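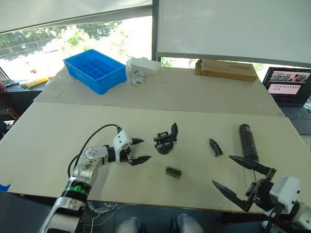 Two fingers or a whole hand? A chat at the Wosley bench

I'd been promised a cup of tea and a quick look at some grippers. I got the tea, and then the best part of an afternoon, because once you ask the engineer at Wosley which gripper she likes best you'd better have somewhere to sit.

She's been running the same small jobs with the Vanetti, a plain two-finger gripper with long black points, and the Umari, a hand with proper curling fingers. "Everyone who visits wants to see the hand," she told me. "I get it, I did too! But then I ask them to pick up a terminal block with it."

So how did they do? Over 96 tries with the pointed fingers she had 11 drops, nearly all of them on small blocky things lying flat. The hand dropped 39. "Most of that is me," she said (rather generously, I thought). "There are so many joints to tell what to do, and I'm still learning where the thumb wants to go."
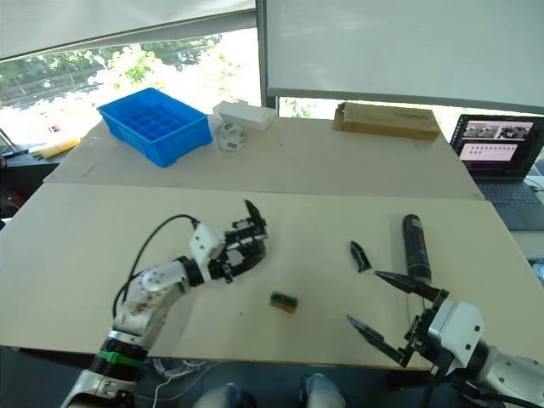 Words and interview by the Workshop Notes editor
May 27, 2024

I asked if she'd ever mix them, a hand on the left and two fingers on the right. "Oh, that's my favourite way to work. You steady a can with one and poke about with the other." The catch is the controller. Tawhiri, the software she drives both arms with, treats every tool as open or shut, and a hand is neither, so she's written her own settings for it and keeps fiddling with them.

And fingertips? She groaned. "I've changed them 2 times since we started. Long ones reach into a tray beautifully and then they bend." She's trying a shorter pair in June, and I've already asked to come back for that.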